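Cell inspection checklist, garment hanging station, Tiltska line
Issued February 2022 after the cable snag fault. Supersedes the August sheet.

Scope: two-arm cell, hanger loading and rack placement. Complete with the cell in hold, then repeat the items marked R with the arms running at reduced speed. Write OK, FAIL or N/A beside each item. A blank counts as FAIL.

## 1. Background to this revision

The left arm stopped on a joint torque limit while carrying a hanger toward the bar. A loop of the gripper cable had caught on a hanger hook and pulled tight at the wrist bracket. The arm held position as designed, but the right gripper did not release, and the hanger stayed under load between the two arms until the cell was powered down by hand. Fault code 104 was logged on the left controller only. The right controller logged nothing.

There were two separate failures: a cable with too much slack, and a stop on one arm that was not passed to the other.

## 2. Cables and ties

- [x] 2.1 Cable seated at each gripper bracket, no strain at the connector. OK
- [ ] 2.2 Slack between bracket and first tie within the limit on the Flendel drawing. **FAIL, both arms.** Droop is long enough to reach the garment.
- [x] 2.3 Ties present on the upper links, none cracked. OK
- [ ] 2.4 R: Cable clears the elbow through full travel. **FAIL, left.** Rubs at the end of the lowering move.
- [x] 2.5 Cable jacket free of cuts. OK, light polish mark on left.

Comment on 2.2: the loops hang over the cloth whenever both grippers are low and face each other across a hanger. Adding a tie nearer the wrist shortens the loop but takes away wrist rotation. Do not add ties without repeating 2.4.

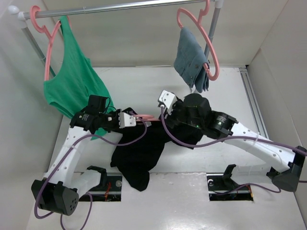
Shukla asked on the returned sheet whether 2.2 should be a stop-work item, given that the limit was drawn up for bare grippers and takes no account of a hook passing through the loop. A slack cable that meets the drawing could still snag, and the drawing should be changed before anyone signs the item off.

Accepted. Item 2.2 is now stop-work. The drawing change is open with Flendel.

## 3. Stop behavior

- [x] 3.1 Emergency stop removes drive power from both arms. OK
- [ ] 3.2 R: Torque fault on left holds right. **FAIL.** Right continued for 2 seconds.
- [x] 3.3 R: Torque fault on right holds left. OK
- [ ] 3.4 Gripper release available from the panel after a fault. **FAIL.** Locked out until restart.

Comment on 3.2: repeated 10 times with the same result. The hold signal passes through the Jaltau interface module in one direction only. Wiring matches the print, so the print is wrong.

## 4. Rack and work surface

- [x] 4.1 Bar tight in both end connectors. OK
- [x] 4.2 Uprights do not shift under hand pressure. OK
- [x] 4.3 Surface clean, no loose fasteners. OK, scuffs only.
- [ ] 4.4 Covers fitted over floor openings. N/A, no covers supplied. Request raised.

Comment on 4.4: wiring in the openings can be reached by a trailing sleeve or strap. Keep long garments out of the test set until covers are in.

## 5. Release to run

Not released. Required before the next inspection:

1. Cable routing changed and 2.2, 2.4 repeated.
2. Hold signal wired in both directions and 3.2 repeated.
3. Panel release enabled for 3.4.

Manual jogging is allowed one arm at a time, with the other arm powered off and its gripper empty.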